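**Travero opens winter clothing and bedding exchange to all households in Drositz**

*For immediate release*

DROSITZ, October – Travero, the charitable housing trust, has today announced that its winter clothing and bedding exchange will be open to every household in Drositz from next month. The service was previously limited to tenants of the trust. It will run from the former dairy building on Cuma Street, which the trust has leased for three years.

Under the scheme, residents may bring in clean knitwear, coats, blankets and bed covers that they no longer need and take away other items in return. There is no charge, and no one will be asked to show proof of income. Households with nothing to bring may still take up to six items on each visit.

The exchange began two winters ago in a single room at the trust's main office. In its first season it served 56 households. Last winter that figure rose to 252, and a total of 1081 items were passed on between November and March. Knitted garments made up the largest share, followed by children's coats and double blankets.

"Demand last winter was greater than our premises could manage, and we had to turn people away on several evenings," said a spokesperson for Travero. "The Cuma Street building gives us proper shelving, a sorting room and a ground-floor entrance. We are pleased to be able to welcome the whole town."

The new premises have been fitted out with support from Harahap, the family-owned laundry and textile care firm, which will also wash and dry donated bedding free of charge throughout the season. Blankets and covers will be collected from Cuma Street twice a week and returned folded and labelled by size. Clothing will continue to be checked by hand at the exchange itself.

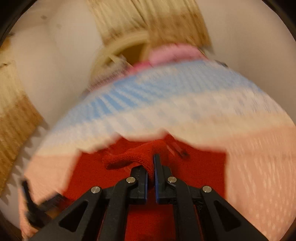
A mending table will be available during all opening hours. Staff will be able to sew on buttons, replace simple zips and darn small holes while visitors wait. Larger repairs may be left for collection the following week. Residents who would like to learn basic mending can book a place on one of the evening classes, which will be held from six o'clock until half past seven. Each class has eight places, and wool, needles and thread will be supplied.

Travero has also revised its guidance on what can be accepted. Donated items should be clean and free from strong odours. Knitwear with small holes is welcome, as it can be repaired or unpicked for yarn. Pillows, duvets filled with feathers, electric blankets and single socks cannot be taken. Bed covers of any size are needed, and there is a particular shortage of cot blankets and of adult jumpers in larger sizes.

"We would ask residents to look through their cupboards before the cold weather arrives," the spokesperson added. "Many homes have a good jumper that has been outgrown or a spare cover at the back of a shelf. Those are the items people ask us for every day in January."

For residents who are unable to travel to Cuma Street, a delivery service will operate within the town boundary. Requests can be made by telephone or through a form available at the library, the health centre and the trust's main office. Deliveries will be made in plain bags, and details given on the form will be used only to arrange the visit. The trust has set aside funds for 412 deliveries over the season and will review this number in January.

The exchange will be open in the afternoon from two o'clock until seven o'clock on weekdays, with a shorter morning session at weekends. It will close for one week at the end of December and remain open until the last week of March. The entrance has step-free access, and two parking spaces beside the building are reserved for blue badge holders. Prams may be left in the covered yard.

Donations can be brought to Cuma Street during opening hours from the first week of November. Until then, they may be left at the reception desk of the trust's main office. Residents are kindly asked not to leave bags outside either building overnight.

**Notes to editors**

Travero is a charitable housing trust based in Drositz. It lets and maintains homes in the town and runs a number of services for tenants and their neighbours.

Harahap provides laundry and textile care to hotels, care homes and private customers in the district.

Media enquiries should be addressed to the Travero press office. Visits to the Cuma Street premises can be arranged on request before the exchange opens.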